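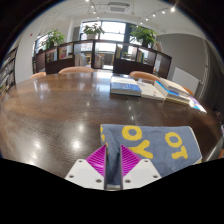

**Where does the prayer line stand at the end of this grant period?**

It is open six evenings a week, and every shift through September has someone assigned to it.

29 June 2018
To: Salma Benkirane, Gistana Fund
From: Loubna Abou Zeid, Paren Prayer Line

**Calls and written requests**

We received 2629 requests since the last report. Most were written and came through the web form. Fear about money and work is still the most common subject, followed by illness in the family. Callers who asked for a second conversation were given one within two days, except in the week the phones were down.

**Listeners**

Eight new listeners finished training with Ismail Metwally. Two have asked to do written replies only, and we agreed. Bouchra El Idrissi rewrote the section on callers who are in danger. It now tells listeners to stop praying and give the crisis number first, then stay on the line. The old wording left this too open.

**Prayer booklet**

The booklet of short prayers for anxious nights is almost done. Mahmoud Badawi has the final text. We cut the long prayer on patience - several readers said it made them feel scolded - and put in a psalm with blank space for notes. Bestix will print it. Their quote is inside the budget line you approved.

**Problems**

The phone outage cost us a week of evening calls. Written requests went up during that time and replies ran late. We still have no Arabic-speaking listener on the late shift.

**Next period**

- Send the booklet to print and mail copies to the Ueda Street chapel
- Find a listener for the late shift
- Hold a refresher evening on the new danger section

We would like to move the unspent travel money to postage. Please let me know if you need a separate letter for that.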